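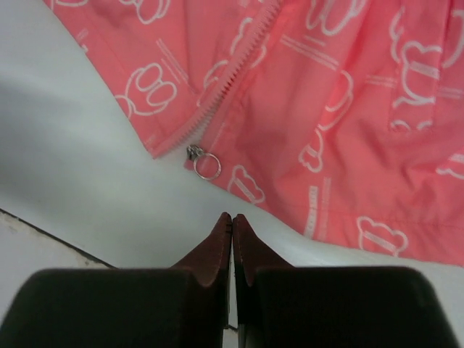
Rosa Stoff mit weißen Bärenköpfen und Reißverschluss

Suchbegriff eingeben Suchen Erweiterte Suche

29. Oktober 2021 | Von Misaki Kawaguchi

Wie alt ist der Graben von Garkano?

Der Geologe Colin Mellor will den Grabenbruch bei Garkano neu datiert haben: 30 Millionen Jahre statt der bisher angenommenen 100. Grundlage sind Zirkone aus einem Bohrkern, der im März bei Fellari gezogen wurde, 327 Meter tief. Schön und gut. Nur stammen alle Körner aus einer einzigen Aschelage, und ob diese Lage wirklich unter den ältesten Grabensedimenten liegt oder später seitlich hineingerutscht ist, lässt der Bericht offen. Auf der Karte endet die Störung kurz vor Bodton. Die Basalte jenseits davon wurden gar nicht beprobt.

Mag sein, dass Mellor recht behält. Vorerst würde ich die Schautafeln am Geopfad nicht umschreiben. Eine zweite Bohrung am Joseph-Rücken ist beantragt, bewilligt ist sie noch nicht.

Kontakt | © 2021 Rundbrief Erdgeschichte | Nach oben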